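Home About Archive Kitchen Contact

We use cookies to remember your settings. OK More info

Back on the bread, October edition 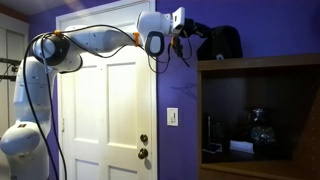 White paneled door, wooden cabinet on the right.

Quick one tonight, dough is on its second rise and I have maybe one cup of coffee left in me.

So. Rye. I said in the spring I was done with rye and I meant it. Then Ketach, the little mill out past the reservoir, put their dark flour on sale and I came home with way too much of it. No plan. Typical.

First loaf was a brick. Second loaf, also a brick, but with a better crust. Dropped the rye to 200 grams, made up the rest with plain bread flour and finally got something that would hold a slice of cheese without crumbling all over the counter. Third try, so not terrible going by my standards.

What changed, as far as I can tell:

Wetter dough. Much wetter than looks right. It sticks to everything – wet your hands, don't add flour. I added flour the first two times.

Longer in the tin. 3 hours before the oven, and my house is cold this time of year so yours may be quicker. Go by the little holes on top and forget the clock.

Caraway. I know some people hate it. I used to be one of them. A spoonful, crushed a bit, and teh whole thing smells like the Edberg bakery did when I was a kid, the one by the bus station with the steamed up windows. They shut years ago and it's a phone shop now. Still cross about that.

Oh and leave it alone once it's baked. Overnight if you can stand it. I managed 30 minutes and the middle was gummy, my own fault, ate it anyway with too much butter.

Someone asked in the comments about the tin. It's a Kesent, the long narrow one, second hand. No idea if they still make that size. Any loaf tin is fine, grease it properly in the corners.

Next up is either the seeded one or giving the starter a proper feed, it has been lookng sad and gray in the back of the fridge. Probably the feed. Also need to use up half a jar of molasses, so if you have a recipe that isn't gingerbread, send it over.

Right, timer's going.

Contact | © Pietrzak Kitchen Notes | Back to top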